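3.2 Print that bends

I promised in the last section that I'd get to bottles, so let's do bottles. Most of what we think we know about everyday legibility comes from flat things – signs, book pages, cereal boxes if you're generous – and the moment you wrap the same lettering around a cylinder you lose some of it. How much you lose depends on where you happen to be sitting, and I find that part wonderfully annoying. A shopper can pick the bottle up and turn it. A person across the table from you at lunch just gets whatever side they get.

In the Konside sessions we asked people to read drinks packaging from a chair, hands in their laps, with the object left wherever it was on the table. Beca Ifans and I argued for most of October over whether to fix the angle. She wanted every label square to the reader. I wanted them left alone, and in the end we did both, which doubled the work and made the appendix very long (sorry, Beca). A white table was the one thing we agreed on right away. Colored tops throw a tint into clear plastic and then you're studying the tint. 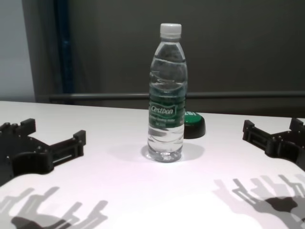 Figure 3. Bottled water with a dark green wraparound label, brand name in white script. The smaller lines beneath the name can't be read at this distance.

I like starting with a bottle of this sort because the big and small print part ways so early. The brand name "Cestbon" reads easily in Figure 3, and the lines under it are just texture. We scored these separately from day one. A reader who gets the name and nothing else gets a name score of 6 and a small-print score of zero, and we never averaged the two. Lam, our pilot in Skernonholm, did average them, and every bottle came out looking mediocre in exactly the same way! It took me far too long to see why.

We also stopped giving credit for guessing. If you already know a brand, you can fill in a letter that has slipped around the side, and you'll swear you saw it. Iolo Cadwaladr suggested asking people to copy down only the letters they could point to, and that one change did more for us than the whole first round of statistics. The copied strings are messy and full of half letters, and I'd happily read them all day.
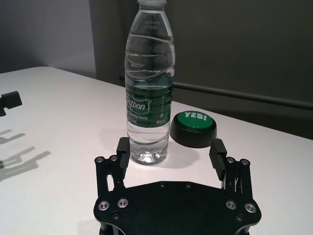
Wrapping costs you letters at the ends first, so that's where we look. We call these edge letters, and the score sheet gives them their own column, with a second column for any print that sits off the label altogether. The name is down to "etbon" at this angle, with the first part gone, while "Drinking Water" underneath is perfectly readable. Then there's the code up near the shoulder, 20250830 with 0731 below it, in small dark characters straight on the clear plastic. A code like that has no backing of its own, so its contrast is at the mercy of the water and the light behind it, and we score it against whatever is showing through. Compare the "YES!" on the green button top next to it: bold white capitals on one solid color, so the background question never comes up. I don't think a drinks label should shout like a button, but it's a handy upper limit to have on the same table.

Red and white marks were a headache, by the way. Readers lump them in with "some kind of logo" and move on, and I can't blame them. We kept those answers in the raw data and left them out of Table 6.

3.3 What's left when the words go

At some point the print gives up and people go by shape. I hadn't planned on studying this at all. It came out of the Hinden room, where the chairs sit farther back and readers kept writing things like "it's water, I can tell from the top" in the margin. 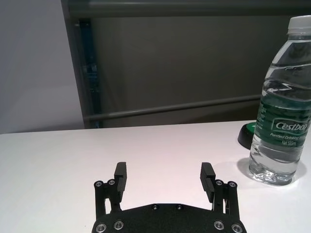
Shape answers are scored on a plain scale of 3: kind of object, kind of contents, anything more. We don't ask for the brand, and we don't mark anyone down for offering one. Tops and outlines carry most of these answers, and you can see what a reader has to go on with the bottle over on the right side of the table: a white ribbed screw cap, a clear neck with a thin collar ring under it, and more height than anything else around. The button behind it fares worse. With part of it hidden it is a small black round thing with a green top, and I wouldn't expect a shape answer to get much past "round."

Backgrounds matter here too. A clear neck in front of a pale wall and a clear neck in front of a dark one are nearly two different objects as far as the outline goes, and we only started noting the wall color partway through. The early sheets have a blank where that should be. I've left the blanks in.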